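PLENDELL, 2020-12-27 — Winter birds are moving indoors! Sirkari is delighted to launch Yurt, a wallpaper collection of 44 prints for kitchens, workrooms and snack corners.

"I drew bullfinches all winter, and I still love that red," says designer Lahcen Ezzat.
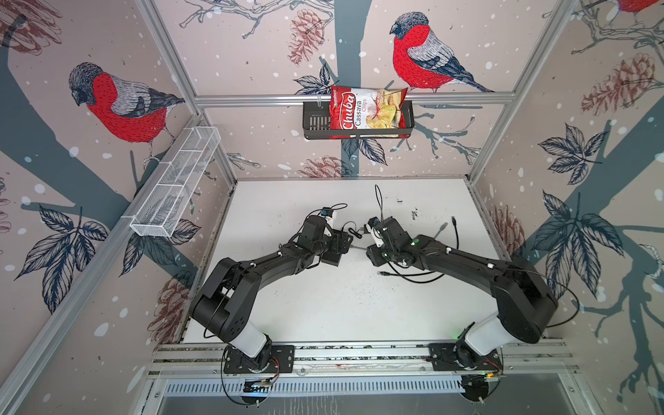
Bullfinches and pine cones from the Yurt collection, with Chuba cassava chips in the black wire basket.

Rolls go on sale in February. Samples are free — write to Sigita Lill at Sirkari.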